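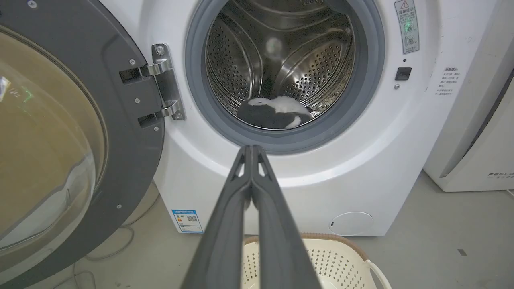
Prewashing quilting cotton, yes or no?

bobbinbird
Just got my Katik order, 20 fat quarters and a whole bolt of the Hamada indigo!! Do you all prewash? I want to cut into it tonight so badly.

stitchwick
Ooh, jealous! Wash the indigo, always. I skipped it once and my white border went pale blue.

Kunora_fan
Disagree, sorry. I love the crispness straight off the bolt, and I've made 80 blocks that way with no trouble. Color catcher on the first wash and off you go.

stitchwick
Blocks aren't a queen size quilt though :)

hemlock80
Wash the bolt, leave the fat quarters. They fray into spaghetti.

bobbinbird
Okay, indigo gets washed, the rest stays crisp (for now). Next question, is Buteck thread any good for piecing?

Kunora_fan
Love it! Get the big cone.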